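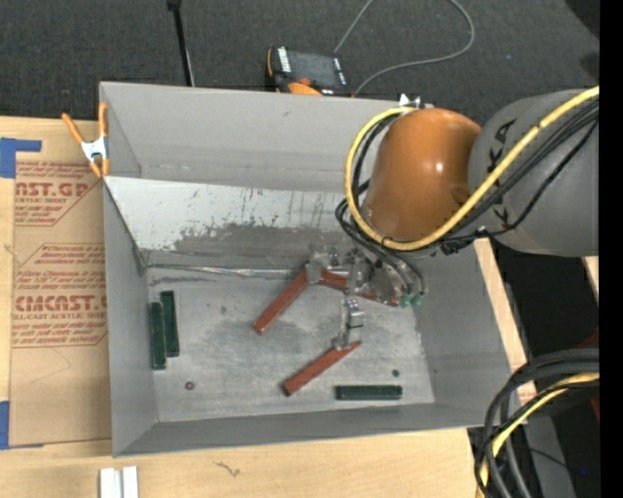 Grey bin on the bench, gripper going in from the right.

26/06/2019

Reading chart lamp check, and the eye model box

Picked up the chart lamp job again. The Jestham clinic wants both lanes to match before they start the follow-up visits, and at the moment they don't. Lane 1 measured 976 lux at the chart face, lane 2 came out at 1,010. Same meter, same tripod height, blinds down both times. The gap is small and I doubt a patient would read a different line because of it, but the protocol asks for the two lanes to be set alike, so lane 2 gets turned down a touch on the next visit.

The meter is the old McPhee one with the cracked battery door. Zeroed it with the cap on before each set. It drifted by a digit during the lane 2 readings, so I threw the first set away and took it again. Only the second set is in the sheet.

Chin rests. The pads from Jola arrived and they are too wide for the older rest. They sit on the pins but the paper rides up at the left. Trimmed one with scissors to see and it holds, but I don't want clinic staff trimming pads between patients. Have asked Jola if they do the narrow size. If not we go back to the previous supplier and keep these for the newer rest. 47 left in the opened packet.

Model eyes. Box is nearly done. Two of the eyes have a fine scratch on the front surface, near enough to the middle to show up in the slit lamp as a bright line. Marked both with a dot of red on the rim. They are still fine for teaching people where to put the beam. Please don't use them for the focus check. The rest were washed in plain water and left on lint-free cloth. No alcohol on these, it clouds the plastic, as we found out with the last batch.

Wokora slit lamp: the joystick is stiff going forward and free coming back. Took off the base cover and cleaned the axle and both rails. Old grease had gone to something like toffee. Put a thin film of the light oil back on and ran it end to end for a few minutes. Better, though there is still a slight catch just before the end of travel. Might be the rail, might be the left wheel. Leaving it overnight before I take the wheel off. The cover screws are in the lid of the blue tin. One is a different length from the others and goes at the back, under the cable.

Also looked at the fixation light on the same lamp. It flickers when the arm is bent right down. Wiggled the connector and it stopped, then came back. Will need a new lead. I have put tape on the arm at the angle where it is steady, so it can be used for practice in the meantime.

Still to do:
Turn down lane 2 and measure both lanes again
Chase Jola on the narrow pads
New lead for the fixation light, check the plug type first
Left wheel on the Wokora
Write the cleaning note for the model eyes and stick it inside the lid of the box

The spare bulbs have moved to the second drawer.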